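# Folding towels for a learning system: a talk with Mireille Darwish

Mireille Darwish has spent most of August thinking about towels. She runs data collection for Pandey, a small project in Tulton that gathers examples of household work for a learning system. Her people go into ordinary homes with a pair of hand-held grippers, each with its own camera, and do chores with them.

"We tried a rented studio first," she said when we spoke in the Plindby office. "Every table was the same height and the light never changed. The policy trained on that did fine in the studio and fell apart in my sister's kitchen."

Now the collectors use whatever table the household has. The tablecloth stays on, and the chargers and snack bags at the back stay where they are. All that gets cleared is a patch big enough for the towel.

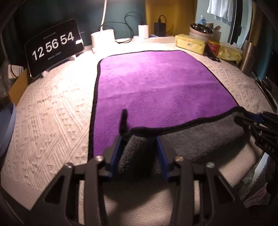

## Two hands, one fold

The towel task is harder than it sounds, Darwish said. A microfiber towel with a purple face and a dark gray underside gives the system a clear cue about which side is up, but the cloth still bunches when it is pinched.

"People fold with their palms. They smooth things without noticing," she said. "With the grippers you have two fingers on each side and that's it. New collectors try to go fast and they grab too much cloth."

She asks for 500 folds per household task, spread over several sittings. A collector works for up to 44 minutes before a break. Failed folds are kept and tagged, as long as the person tried to recover.

"If the corner slips and you go back for it, I want that -- it's the part the model is worst at."

A tablet with a large clock stands at the back of the table. Darwish uses the readout to line up the views from the left and right grippers when the logged times disagree.

"We had one batch where the two sides were 16 frames apart," she said. "Flisum, our labeling tool, didn't flag it. I found it by reading the clock."
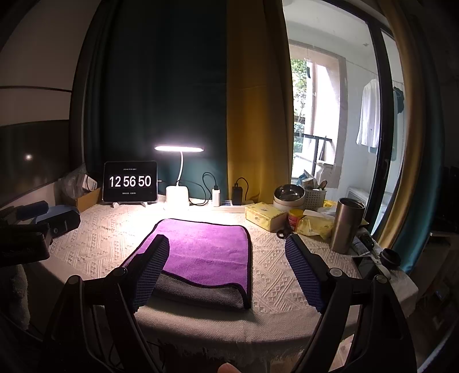 She would also like more variety in the light. Most sittings so far have been in the middle of the day, with a window or a balcony door somewhere behind the table. A desk lamp can wash out the cloth near its base, and she has told collectors to leave it on if the household normally would.

I asked whether she reviews every fold herself. She laughed and said she had given that up in the second week. Two reviewers now split the work, and she takes the ones they disagree on. Those are mostly arguments over whether an edge is straight enough to call the towel folded.

"My rule is whether you'd put it in the drawer," she said. "One of them has much higher standards for drawers than I do, so we're still talking about it."

The next task on her list is pillowcases.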